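Seltmont group puts out working rules for robot arms at shared counters

A set of working rules for small robot arms used on ordinary counters and tables was released in July by Plandby, an automation group based in Seltmont. The rules cover how an arm should be set up, how fast it may move when people are close, what it should do before it closes on an object, and what records should be kept afterward. They run to 432 numbered clauses, most of them a sentence or two long.

The document is aimed at offices, teaching labs, small workshops and service counters, places where an arm is often bolted or clamped to a surface that people also use for other things. Larger industrial cells, where the machine works behind a fence, are left out. Plandby says those sites already have rules of their own and that the new text should not be used in place of them.

Two sites tried the draft before it was released. One was Durrani, a contract packing firm in Seltmont that uses arms for light sorting. The other was Jukar, a training center that runs short courses for people who will supervise the machines. Between them they logged 1,765 runs under the draft rules, and both sent back written comments that led to changes in the final text.

The first part deals with the surface itself. An arm is to be mounted so that its full reach falls inside a marked area, and the marking has to be visible from wherever a person would normally stand. Tape is allowed. Paint is allowed if the surface belongs to the site. The rules also say that the area does not have to be cleared of everyday items, a point that drew a good deal of comment during the trial.

Earlier drafts called for a bare work area. Durrani objected that this did not match how the arms were being used and that crews would clear the surface for an inspection and put everything back an hour later. The final text takes a different line. Items may stay in the marked area as long as they are listed on the setup sheet, stand on their own, and are not sharp, hot or under pressure. Open containers of liquid are banned inside the area at all times, whether or not the arm is powered.

Cups come up several times. Under clause 61, any cup inside the reach of the arm is to be treated as full until a person has looked into it and entered it as empty on the sheet. Paper cups get an added note on grip force. A gripper set for a rigid part can crush a paper wall before the motor reports much resistance, so the force limit has to be set for the weakest item on the sheet and left there for the whole session. Changing the limit between items is permitted only where the software records each change. 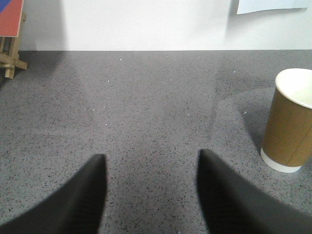 The section on approach is the longest. It says the fingers must stop short of an object, hold for a set time, and close only after the position of the object has been checked again. Sites can choose their own hold time but must write it down and keep it the same for all operators. At Jukar the hold was set at 2 seconds for trainees and kept at that setting through the trial. The center reported that people new to the machines found the stop useful for deciding whether to press the pause button.

Cameras mounted near the wrist are covered in the same section. The view from a wrist camera changes with every move of the arm, and an object that was fully in view at the start may be only partly in view a moment later. The rules say an arm should not close on an object if the check depends on a part of it that is out of view. It should back away and look again, or stop and wait for a person. Two failed checks in a row must end the run.

Lighting is treated as part of the setup. Shadows on a speckled or patterned surface can be mistaken for an edge, and the rules ask each site to run a short test under the same lights that will be on during the work. If blinds are opened or a lamp is moved, the test is to be run again. Durrani asked for an exception for daylight changes over the course of a shift and did not get one. The final text does allow the test to be shortened to one pass if a full test was done the same day.

Speed limits depend on how close a person is. With someone inside the marked area the arm may not move at all under its own control, though it may be guided by hand. With someone within arm's length of the marking, it may move at the lower of two speeds set by the site. The higher speed is for times when the space around the counter is clear. Plandby has left the actual values to the maker's manual for each arm, and says sites should use the lower figure where the manual and a local rule differ.

There is a short part on walls and fixtures. Arms set up against a wall must have a software limit that keeps the fingers away from it, with extra room allowed for anything held in the gripper. Papers fixed to a wall within reach should be flat and fastened so that they cannot swing or drop onto the surface. Stands, frames and other light pieces that tip over easily may be kept at the back of the area, but the setup sheet has to say so, and the arm's path has to be planned around them with the same margin used for a wall.

Records take up the last third of the document. Each run needs a line showing the start time, the operator, the setup sheet in use and how the run ended. Unplanned contact has to be entered even when nothing was damaged or moved. Plandby said this was the clause most often skipped in the trial. Operators tended to write down a knocked-over item and leave out a light touch, and the group wants both. The wording now gives examples of each, and the form has a separate box for contact so that it does not have to be written out in full.

Sites are to keep these records for one year. After every 1,000 runs, or at any change of gripper, someone other than the regular operator is to read through them and sign off. Small sites with only one trained operator may send the records to another site for this step - Jukar has said it will take them from its former trainees without charge.

Finger wear is to be checked at the same time. Soft or rounded tips should be replaced when they no longer match the profile supplied by the maker, and both fingers are to be replaced together. A pair with uneven wear can push an object sideways as it closes, and the trial logs had several entries where this was given as the likely cause of a missed grip.

The rules carry no legal force. Plandby does not certify sites and says it has no plans to start. A site may state that it follows the rules if it has completed the setup sheet, run the lighting test and kept records for at least a month. It may not say it has been approved. The group will ask sites to drop the claim if they decline to show their records to a customer or a visitor who has reason to ask for them.

Durrani has moved all of its counter-mounted arms to the new sheets. The firm said the change added time at the start of each shift, mainly for the lighting test, and that setup errors were being found earlier. It has asked Plandby for a shorter sheet for sites that run the same items every day. Jukar is using the full text in its courses and has added a half-day session on filling in the contact log.

Several subjects were held over. The rules say nothing on arms mounted on moving bases, on two arms sharing one surface, or on machines run by an operator in another building. Plandby said it had received questions on all three and that the shared-surface case would be taken up first. Both trial sites have agreed to log runs for that work.

The text and the blank forms are free to download from Plandby, and printed copies can be picked up at the group's office in Seltmont. Comments are open through November. Changes to single clauses will be posted as they are made - sites are asked to check the version on their setup sheets at the start of each month.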